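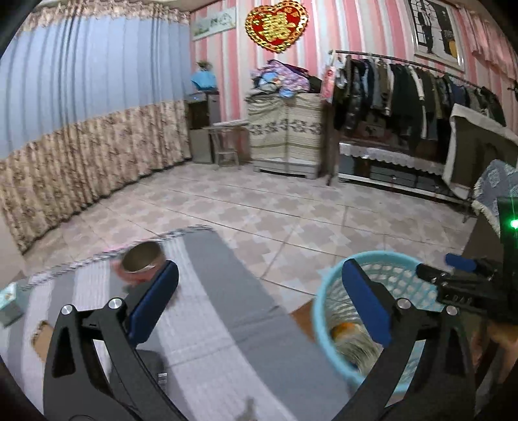
A silver metal cup with a reddish-pink band, lying on its side on a striped floor mat.

Fludgate Town's owner has opened talks with two groups over the sale of a minority stake in the club, and has told shareholders he will not give up control before the end of next season.

Brunello Sorrentino, who bought the club nine years ago, confirmed the discussions in a letter sent to shareholders on June 13, 2020. He wrote that both approaches were "serious and properly funded" and that he expected to choose between them in July.

The club did not name either party. Two people with knowledge of the talks said one of them is Plikum, the packaging company that has had its name on the team's shirts for the past three seasons. The other is a group of private investors with business interests in Cabanatuan, in the Philippines, where Fludgate played two preseason matches last summer.

Plikum declined to comment. A lawyer acting for the Cabanatuan group said it had signed a confidentiality agreement and could not discuss the matter.

Sorrentino holds just over four-fifths of the shares. Most of the rest belong to supporters who bought in when the club was close to going out of business, and there are now 1,228 of them on the register. Under the rules drawn up at that time, any sale of new shares has to be put to those holders first, and they have 28 days to decide if they want to buy.

Several small shareholders said they would wait to see the price. The last time shares were issued, the smallest block on offer cost $500, and the club sold fewer than it had hoped.

"I put in what I could the first time and I would do it again, but I want to know what the money is for," said one holder, who has had a season ticket in the north stand since childhood. "If it's for the stand, fine. If it's to pay off old loans, they should say that."

The letter gave some detail on that point. It said the bulk of the new money would go toward rebuilding the north stand at Skitska Park, which holds 1,700 people on open terracing and has been partly closed since the winter because of damage to the rear steps. Plans for a covered replacement with 3,000 places were approved by the city two years ago. Work was due to begin last fall but was put back when a bank withdrew its offer of a loan.

Planning permission for the stand runs out next spring. If building has not started by then, the club would have to apply again, and new rules on parking and noise would apply to the second application.

A smaller part of the investment would be used to repay money Sorrentino has lent the club. The letter did not say how much. The most recent accounts show that Fludgate lost money in each of the past four years and that the owner covered the gap each time with interest-free loans.

Matches have been suspended since March, and income from tickets, food and drink has stopped. Most of the playing staff agreed in April to defer part of their wages. The club said those payments would be made in full whatever the result of the talks, and that office staff who had been placed on reduced hours would go back to normal working once a restart date was set.

The league has yet to say when the new season will begin. Clubs have been told to plan for matches without spectators in the opening weeks, and Fludgate has stopped selling season tickets for now. Supporters who have already renewed can ask for a refund or leave the money with the club as credit.

The talks are also likely to affect the team. Six players are out of contract this summer and none has been offered new terms, according to the same two people. They include the captain and both first-choice fullbacks. The head coach has a year left on his deal and has asked for a decision on his budget before preseason training starts.

Any new investor with more than a tenth of the shares would have to pass the league's ownership checks, which usually take between four and six weeks. The checks cover the source of the funds and any interest in other clubs. The Cabanatuan group is understood to have held talks with at least one other team in the division last year, although no deal was reached.

Plikum's position is different because of its sponsorship. The shirt deal has one season left, and league rules require such agreements to be reviewed if the sponsor becomes a part owner. The fee would have to be judged in line with those paid at clubs of a similar size.

Sorrentino, 61, has been open about wanting to step back. He said in an interview last year that he did not plan to be in charge ten years from now, and that none of his children wished to take over. In his letter he said he would remain as chairman through next season and would "look at the position again" after that.

A supporters' group has asked for an online meeting with him before any agreement is signed. It wants a written promise that the ground will stay in the club's ownership and that the team colors and crest will not be changed without a vote.

The club said it had received the request and would reply this month. It added that no further statement would be made on the talks until a preferred investor had been chosen.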